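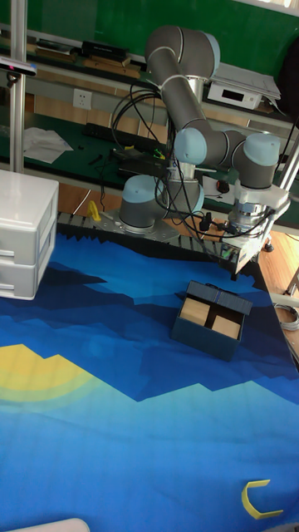

Most storage advice is about buying more containers. My opinion is that a box should hold less than it can, and that the best box in any house is one with two things in it.

I came to this after my sister-in-law, Hajar Mansour, helped me clear out the back room in August. We had 2 shelves of bins, all full to the lid. To get at the wooden blocks my kids use, you had to lift out a puzzle, a bag of chalk and a broken Flindo train. So the blocks stayed put and the kids played with whatever was on the floor.

Hajar took the blocks out and put two of them in an old box with a flap lid. She left a gap between them. I told her it was a waste of a box. She said to wait and see.

The blocks came out that same afternoon and they went back in at night, with no reminding. A child can see where a block goes when there is a space shaped like it. A full bin gives no such hint - it just gets fuller until the lid won't close.

The usual objection is room. Kam-wah Shih, my neighbor, has a smaller place than mine and says half-empty boxes are for people with garages. I take the point. But he also owns three drawer units, and he admits he has not opened the lower drawers since he moved in. That space is already lost. It's only lost with things in it.

Drawers are a weak spot for me too. I like a plain white plastic one for paper and tape, things that lie flat. For toys I'd skip them. What's in a closed drawer gets forgotten, and a lid that tips back does the same job with everything in view.

A play mat helps as well, if it's big and you keep most of it bare. Ours cost more than the shelves did and I'd buy it again. Put one open box in the middle and leave the rest alone.

The other bins went to the school sale. I kept the chalk.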